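Subject: Re: Teardown cell, what we ask for in August
From: Svenja Schnyder
To: cell-planning list
Date: 29 March 2020

Comments in line under Hendrik's points. I've trimmed the parts we already agreed on.

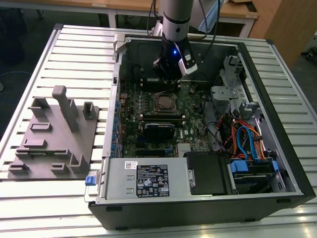 1. Second gripper

Hendrik Van Hecke wrote:
> I would like to put a second gripper on the list. If the one on
> the wrist fails we lose the cell until a replacement arrives.
> Irnonent quoted 2,545 for the same model with the cable and the
> mounting plate. Liao is cheaper but would not give me a price
> in writing.

Agreed, and I'd take the Irnonent quote. Please ask them whether freight is in the 2,545. Last time it wasn't and we had to find the difference out of consumables. If Liao sends something in writing before the list closes I'm happy to look at it, but I don't want to hold the request open for them.

One thing to check with Irnonent is the length of the cable. Both cables go up from the arm at present and I would like to keep it that way, well clear of the open case. If theirs is too short for that run we need to price an extension as well.

2. Fixtures

> The grey printed fixture is fine for now. I want 300 set aside
> for filament and for reprints when we change case models.

I'd make it 200. We already have the printer and most of the last order of filament is still on the shelf. The posts are the part we reprint. Could they be printed separately and bolted to the base plate? Then a broken post doesn't mean a whole new base. If you think that's more work than it's worth, say so and I'll leave it at 300.

3. Computers to take apart

> We need more towers. Ullton can let us have six from their
> next clear-out, no charge if we pick them up.

Good. Please ask for the same kind of Dell if they have any, with the memory and an expansion card still in. We don't need the processor or the cooler, they can keep those. I do want the power supply and the drive left in place, along with the cables. The cables are the hard part of the job and a stripped case is no use to us for planning the next stage.

Storage is the other question. Six towers won't fit in the cabinet. I'll ask for shelf space downstairs but I can't promise it before they arrive.

4. Worktable

> Do we want to replace the table?

No. The aluminum slats are good for clamping and I see no reason to spend on it this year. What I'd like is a proper clamp for the case so we aren't relying on its weight. Kusard lists one that fits a slotted top. I haven't got a price yet. Put it down as a line with the amount blank and I'll fill it in.

5. Service contract

> Not included. I assumed it stays where it is.

It does, it comes out of a different account. Please mention it in a note at the bottom all the same, or we will be asked.

Can you send the revised list to everyone here when you have the freight answer? I'd like one more read of it before it goes up.

Svenja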